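4.3 Recording a cloth-handling task with the hand-held grippers

Read section 4.2 first. Both grippers must be paired and charged before you start. Bikidetti will not open a recording if either battery is below 23%.

1. Lay the garment on a wide, flat surface such as a bed or a large table. A plain sheet in a different colour from the garment gives the best results.

2. Take one gripper in each hand. Wrap your fingers around the trigger lever and keep your wrist loose.

3. Squeeze and release each trigger fully. The jaw reading on the Vaddale screen should go from 0 to 100 and back. If it stops short, repeat the jaw calibration in 4.2.

4. Hold both grippers still over the garment for 5 seconds. Recording starts at the second beep.

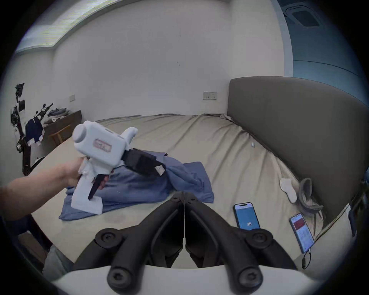
Figure 4-6. Left-hand gripper over a light-blue garment, seen from the camera on the other gripper.

5. Bring the jaws down to a fold or corner and close them slowly. Lift the cloth a little before you move it sideways.

6. Carry out the task at half your normal speed. Do not touch the cloth with your fingers. If you drop a corner, pick it up again with the gripper and carry on; the recording is still usable.

7. When the garment is folded, open both jaws, move them clear of the cloth and hold still until you hear the long beep.

8. Crumple the garment again and go back to step 4. Start from a different heap each time.

Note: Small items may stay on the surface as long as they are out of reach of the cloth. Leave them where they are until the set is finished.

Caution: Keep loose cuffs, hair and cables away from the pivot joints. Do not put a finger between the jaws to test the grip.

A full set is 96 recordings. You can stop part-way and resume from the Sets menu. To delete a bad recording, see 4.5.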